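Home Help Exchange > Work and Workplace > Break rooms and shared kitchens

Who should be paying for the coffee at a small workplace?

Asked by Sukholm58
3 answers

I work at a place with a small crew and one shared kitchen. We have a drip machine from Flarker that the company bought, but the coffee, filters, milk and sugar come out of a jar on the counter. 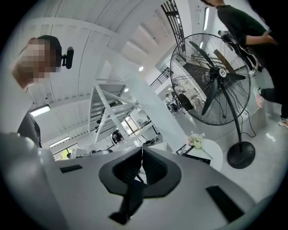
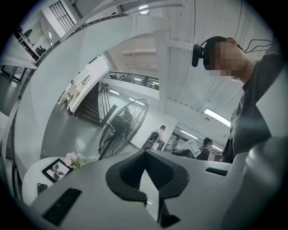 Rosario Lombardi wrote back first, saying that the jar is the whole problem and that it should go today, before anybody starts arguing about who put in what. Full answer is below, along with the others. I'm adding the details people asked for here so they are in one place.

The jar was fine when there were fewer of us. Now it runs short every month. In January we spent 58 dollars on coffee and filters and the jar did not cover it, so I paid the difference. I don't mind doing that once. Some people drink four cups a day and put in a dollar when they remember. Some people drink tea and bring their own bags but use the milk. One person only drinks coffee when there is a long meeting. The manager says the company already paid for the machine and that supplies are up to us.

Questions:

Is there a fair way to split this that doesn't mean keeping a tally sheet on the wall?

Is it normal for the company to pay for the machine and nothing else?

Would it be cheaper to change what we buy? We get the Parisi medium roast from the grocery store on the corner, ground, in the small bags.

Answer 1, by Rosario Lombardi (marked as helpful)

Get rid of the jar. A jar only works when everybody drinks the same amount and everybody carries cash, and it has been years since I worked anywhere that either one was true.

What we do is a flat monthly amount. You're in or you're out. If you're in, you pay on the first of the month and drink as much as you like. If you're out, you don't drink the coffee. There are two levels, one for coffee and a smaller one for people who only use milk and sugar. The person who collects it also does the shopping and tapes the receipt to the inside of the cabinet door. Nobody has ever asked me about a receipt, but they are there.

Don't do a tally sheet. We had one for a while and it was worse than the jar. People forgot to mark their cups, then other people marked it for them, and there were bad feelings over a few cents.

For the person who only drinks it at long meetings, let them have it free. It's two or three cups a month and it isn't worth talking about.

On the second question, yes, it's pretty common. My last two jobs were both like that. It doesn't hurt to ask again though. Write down what you spent over a few months and take that in with you. A manager who says no to "can you buy us coffee" might say yes to a number on paper, especially a small one. At my last place we had spent 481 dollars in a year and the office agreed to pay half of it -- they had guessed it was a lot more.

On the third question, buy bigger bags. The small ground bags are the most expensive way to do it. If you can get a grinder, whole beans keep longer, but a grinder is loud and somebody has to clean it, so think about whether you want that. Paper filters are cheap in the 200 packs and they don't go bad. I buy one box and forget about it.

Also check how much you put in the basket. When one person makes it strong and the next person makes it weak, the strong person is using up your money. Leave one scoop in the can and write on the lid how many scoops go in a pot.

Answer 2, by wornetti_fan

we have a Wornetti with the pods and everyone brings there own pods. no jar no problem. more trash tho

Answer 3, by Parcel Desk

I mostly agree with the first answer but I would not make it all or nothing. New people and part-time people feel funny about paying for a full month when they work two days. We let part-timers pay half.

I'd also keep milk separate. Milk is what goes missing at our place, and it goes bad over long weekends. We switched to the small shelf-stable cartons and stopped throwing it out. They cost more each but we waste less.

If you go to the manager, ask for something specific. "Pay for filters and milk, we'll pay for coffee" is easier to agree to than the whole thing.

Comment from Sukholm58

Thanks, these all help. I'm going to try the flat amount with a half price for part-timers and see how many sign up. I added up three months of receipts last night and will take that to the manager. Pods won't work for us -- the drip machine is nearly new and they won't buy another one.

Comment from Rosario Lombardi

Good. Empty the jar and put it away when you start, or people will keep dropping quarters in it.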